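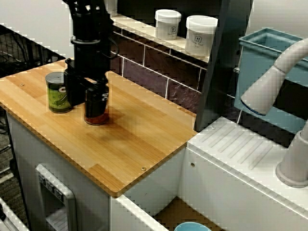

Most of the work, according to the Clistell engineer who met our group at the door, is putting things back where they were. An arm might spend an afternoon moving the same can a hand's width across a counter, and somebody has to reset it each time it goes wrong. She asked us to keep behind the yellow tape and to leave our bags on the hooks.

The open day was on April 16, 2026, at the Venura building, a short walk from the Utine tram stop. Entry was free but you had to book a slot. Ours was the second of the morning and it started ten minutes late.

The ground floor is given over to the kitchen stations. These are toy kitchens fitted out with a counter, a sink and a tap, and each has a robot arm working from above. At the first one we stopped at, the gripper had hold of a dark can on the wooden worktop, with a green one standing right beside it. The engineer said that cans placed close together are a fair test, as the fingers have to get down between them without pushing the neighbour over. The arm is guided by a person for the first rounds and then left to try the same task alone.

We watched one station for a good while. The arm is slower than I expected. It stops above an object before going down, and it stops again before lifting. A man in our group asked if it could be speeded up and was told yes, but the staff prefer it slow while visitors are in.

Upstairs there was a short talk in the meeting room. The project is called Siliņa and is due to run until May next year. So far it has recorded nearly 4,000 attempts across 42 tasks, and failed ones are kept along with the good ones. There was a slide on the tasks, with opening doors and wiping surfaces both marked as difficult. Questions were mostly about cost, which the speaker would not go into, and about whether the arms would end up in real homes. The answer to that was that they had no plans to sell anything.

After the talk visitors could try guiding an arm for two minutes each. I had a small block to pick up and put in a tray. The hand controls are light and the arm follows them closely, but it is hard to judge depth and I closed the gripper on nothing twice. The third go worked. Children could have a turn if an adult stood with them.

Tea and biscuits were on a table by the stairs. The lift was out of order, so anyone who cannot manage steps would have missed the talk, and the booking page should have said so. The sign at the exit gave the visitor count for the previous open day as 269. Another is planned for the autumn and bookings will go through the Venura site again.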